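Keeping Paper Crafts and Printouts Flat (and Out of the Trash)

I go through a silly amount of paper. Party signs, placemats for the kids, coloring sheets, big cut-out faces for the classroom door, you name it. My sister-in-law Loretta says my dining room looks like a print shop lost a fight, and she's not wrong! So these are the things I do to keep it all flat and usable, in no particular order.

Curled sheets first. If paper has been rolled up in a tube, don't fold it backward to fight the curl, you'll just get creases. Roll it loosely the other way around a bath towel, leave it a couple of hours, then put it under something heavy overnight. I use cookie sheets with cookbooks on top. Stubborn ones get a second night.

Can you iron paper? Yes, on the lowest setting, no steam, with a pillowcase in between. Try it on a scrap first. Some printer ink smears and some laminated stuff will melt right onto your iron (ask me how I know, and also how long I scrubbed).

Wipe the table before you lay anything down. I mean really wipe it, then dry it. One smear of jelly and there goes your sign. 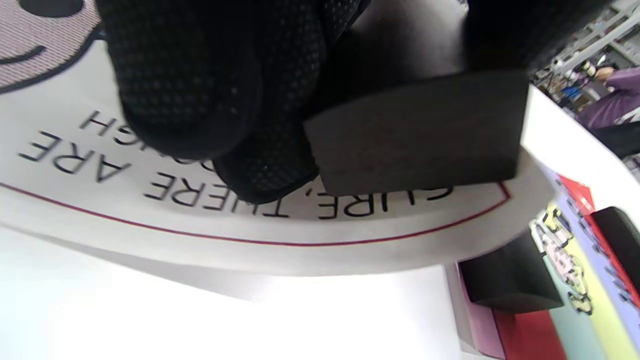

Big cartoon sheet, white tabletop, lots of elbow room.

For rounded corners, trace a jar lid or a saucer in light pencil and turn the paper while you cut, keeping the scissors mostly still. My corners used to look chewed. For a really wide curve I trace a pizza pan.

Storage! Big flat pieces go under the bed in an old poster frame box, with plain tissue between anything that has heavy ink. Keep it off a basement floor. I lost 2 years of birthday banners to one damp March and I'm still a little sore about it.

Tape is the other thing. Painter's tape comes off most walls fine, but press it on your jeans once before it goes on the paper and it'll let go without ripping the print. Corinne Doucet from my old block taught me that one and I use it constantly.

Smudgy pencil marks come off with a white eraser. Skip the pink ones, they leave streaks.

Next up, glue sticks that dried out, if I can find where the kids put mine.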